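Orcombe Hall Residents' Association
Minutes of the Spring General Meeting

Held Sunday, March 31, 2019, in the ground floor lounge, Orcombe Hall

Chair: Macarena Garrido
Minutes: Benjamín Ledesma
Present: 19 households, plus 2 by proxy. Quorum met.
The meeting opened at 4:05 p.m.

1. Minutes of the last meeting

The minutes of the October meeting were read. One correction was asked for under item 6: the bike room key deposit is refundable, and the minutes had left that word out. Approved with the correction.

2. Matters arising

The gutter on the Vitgate Street side has been cleared. The contractor found a split joint over the second-floor landing window and sealed it the same day. No extra charge was made.

The letter to the city about the missing street sign was sent in January. There has been no reply. Macarena will send it again and copy the district office.

The lost property box was to be emptied after the holidays. This has not been done. Anything left in it after the end of April goes to the thrift store.

3. Accounts

The balance in the repair fund stands at $1,244 after the boiler service was paid. Three households are behind on their quarterly dues. Two have agreed to pay by the end of the month. The third has not answered and will get a written notice.

A question was raised about why the electric bill for the common areas went up over the winter. Benjamín said the basement lights had been on day and night because the timer failed. The timer has been replaced. The next bill should show the difference, and he will post a copy on the board by the mailboxes.

The accounts were accepted.

4. Lobby and stairwell walls

This item was carried over from October. The plaster in the lobby needs work before any new finish goes up, and the stairwell has scuff marks from the ground floor to the third. Members had asked to see something other than plain cream.

Three options were put forward:

Option A. Repaint in the present color, washable paint, all floors.
Option B. Paint the stairwell in the present color and put a patterned wall covering in the lobby only.
Option C. Patterned covering in the lobby and on each landing.

Macarena passed around the pattern sheets for B and C. The dotted pattern got the most discussion. Several members liked that the colors were soft. Others thought it would be too busy for a small lobby and would look dated in a few years.

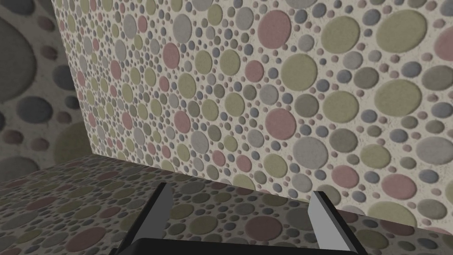 Item 4: dotted pattern in green, pink and gray on off-white.

The owner in 2B asked how a raised surface would be cleaned. Macarena did not have this information and will ask the supplier. The owner in 4A said the stairwell takes the worst of the wear, with strollers and moving boxes, and that plain paint is easy to touch up. There was general agreement on that point, and Option C was dropped without a vote.

Two quotes have come in for the work, from Itden and from Arancibia. The Arancibia quote is lower but does not include the plaster repair. Itden includes the plaster and a second visit for touch-ups, but cannot start before summer. Members felt the two could not be compared as they stand.

Moved: to go forward with Option B in principle, pattern to be settled by written ballot, and to ask Arancibia for a new quote with the plaster included. Carried, 14 in favor, 5 against, proxies abstaining.

The ballot will go under doors with the next dues notice. Members who want to look at the sheets again can knock at 1C on weekday evenings.

5. Laundry room

The second dryer is taking too long. The repair company has been out twice and says the vent run is too long for that model. Replacing the machine would use most of the repair fund. Benjamín suggested shortening the vent first, through the side wall — this would need a permit but would be cheaper. 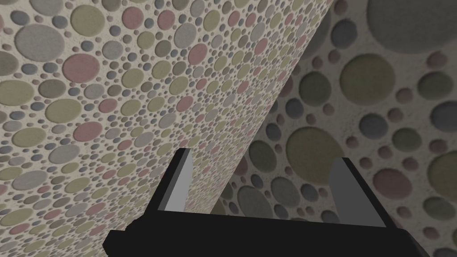
He has asked the city office what the permit costs and how long it takes. Until there is an answer, members are asked to clean the lint screen before and after each load, and not to run the second dryer past 10 p.m. The owner in 1A can hear it through the floor.

There was some talk about a sign-up sheet for Saturday mornings. It was tried a few years ago and people did not stick to it. No motion was made.

6. Recycling and trash

The city now collects cardboard on a different day from cans and glass. Cardboard left out on the wrong day is not taken, and it blew down Vitgate Street twice in March. The new schedule is posted inside the back door. Boxes must be flattened.

The owner in 3C offered to take over putting out the bins from May. Accepted with thanks.

7. Front door closer

The door slams in cold weather. It was adjusted in February and was better for a week or so. Macarena will get a price for a new closer. Members agreed she may spend up to $150 without coming back to the meeting.

8. Insurance

The building policy is up for renewal in June. The broker has asked for the number of storage units in the basement and the age of the roof. Benjamín has the roof papers. He still needs access to the two locked storage units at the far end, and asks whoever holds those keys to get in touch.

9. Other business

The owner in 2D asked whether potted plants are allowed on the landings. The house rules say that landings must be kept clear as a fire exit, and this includes plants, shoes and umbrella stands. The window ledge in the lobby may be used.

A request was made to move the start time of general meetings to later in the afternoon. Opinions were mixed. It will go on the ballot with the wall pattern.

The courtyard cleanup will be held on the first dry Saturday in May. Rakes and bags are in the basement. Gloves are needed, and anyone with a spare pair should bring them.

Action list

Macarena Garrido: letter to the city, cleaning question for the supplier, new quote from Arancibia, price for door closer.
Benjamín Ledesma: dues notice and ballot, vent permit, electric bill on the board, insurance papers.
3C: bins from May.

The next general meeting will be in October, date to be posted. The meeting closed at 5:50 p.m.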